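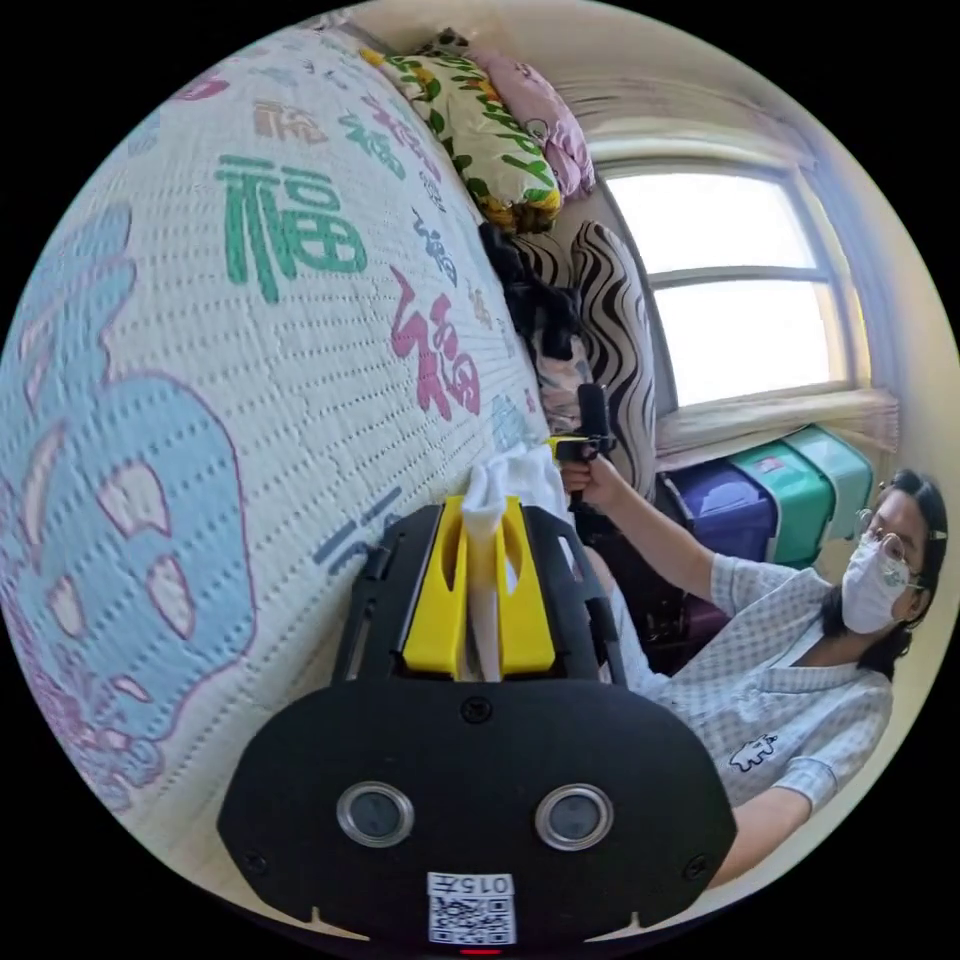 How to record your first bedroom tidying session with the Stolisance hand gripper kit

Posted January 16, 2026

I've had the Stolisance kit on hire from Grurneck since October, and I've become rather fond of it (more than I expected to when I first saw the deposit, which is £900). The booklet runs to 27 pages and is perfectly decent, but it spends a good while on charging and very little on what you do with your hands, so I thought I'd write down the way I go about it. You hold a gripper in each hand, do an ordinary household job with them, and send the recordings off so that a robot arm can be trained on the same job. If you can work a pair of kitchen tongs, you're most of the way there!

Before you start

Charge both grippers overnight and clear a bit of space on the card. Mine holds 2,000 short clips, but I once managed to fill it with an afternoon's nonsense and had to begin again. Open the curtains if there's any daylight to be had, and leave the room looking lived in. I used to strip everything back to a bare sheet, and the people at Darville who check my uploads very kindly asked me to stop. They like pillows, patterned covers, odds and ends on the desk, all of it.

Step one: get used to the fingers

Switch on and wait for the small light at the base of the housing. Now pick up something soft and forgiving, a tissue or a bit of cloth, and just hold it for a moment. Squeeze gently. The yellow fingers grip much better than they look as if they will, and most beginners (me included) clamp down as though the thing might escape. Put it down, pick it up again, and carry on until you've stopped thinking about your thumb.

Step two: move on to something with a bit of weight

A padded bag is a lovely next item. Set it on the bed within easy reach, bring both grippers in towards it and decide which hand is going to lead before you touch it. I say mine out loud, which makes me feel daft but does help. Sit, kneel or lie down, whichever lets you keep your elbows free.

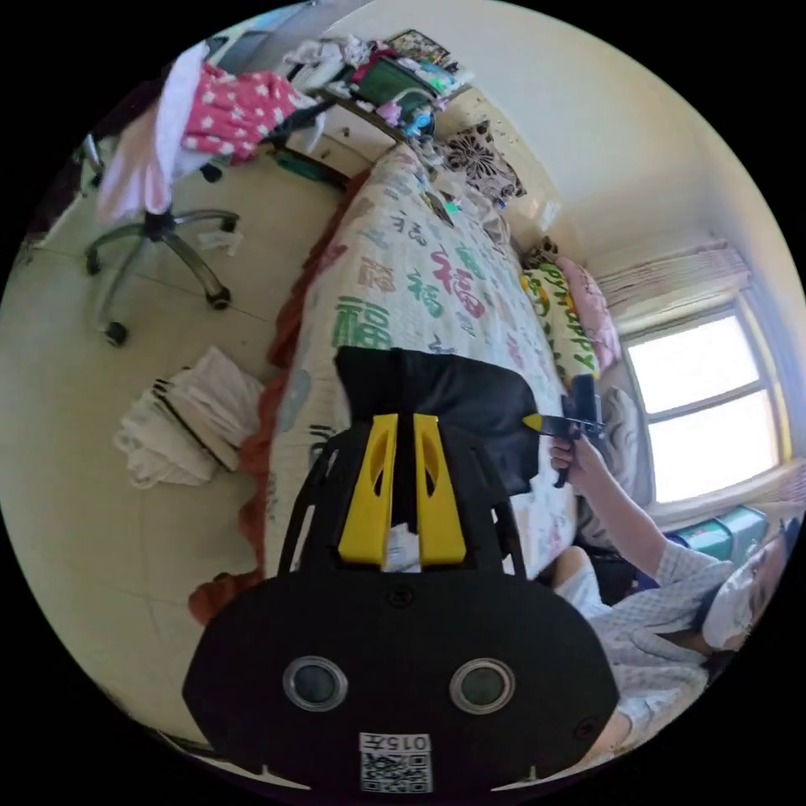
Ashraf Metwally wrote in to say that he finds the left hand lags behind the right whenever he records for more than a few minutes, and that he now does short takes with a cup of tea in between. He also wondered whether the Nasr grip sleeves are worth the extra money.

I'd say yes to the tea and maybe to the sleeves. Try the plain handles for a fortnight first.

Step three: the T-shirt

Lay the shirt on the bed, and don't smooth it out too carefully. Take a small fold with one gripper, less cloth than you think you need, and bring the other over to the collar end. Lift both together, let the fabric hang a second, then lower it and bring the edges in. If you drop it, keep recording and pick it up again, as a fumble and a recovery are both useful to them.

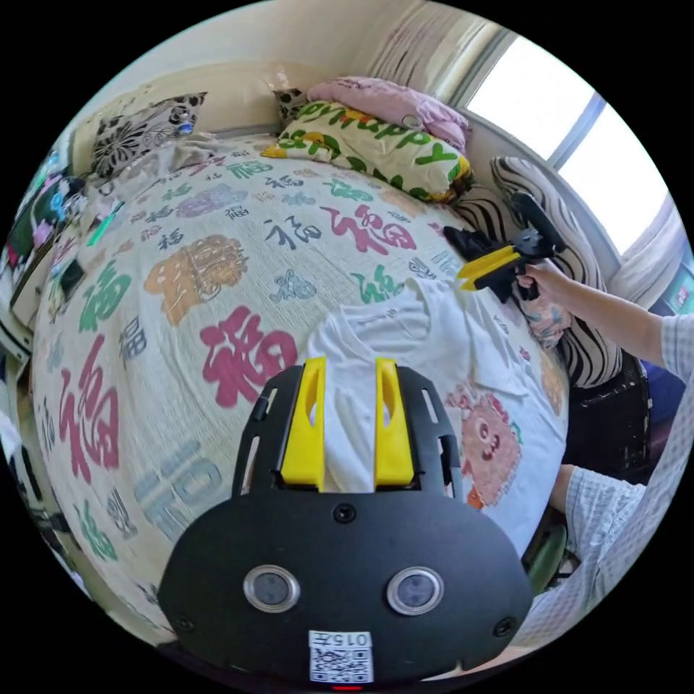 A fold of the white T-shirt in one gripper, with the second at the collar.

Step four: save and send

Press stop, wait for the light to go out, and only then take the card from the slot. Name each clip after the job and the item, so "fold shirt" or "lift bag", and upload them the same evening if you can. I leave mine running while I make supper, with the grippers back on charge beside the bread bin.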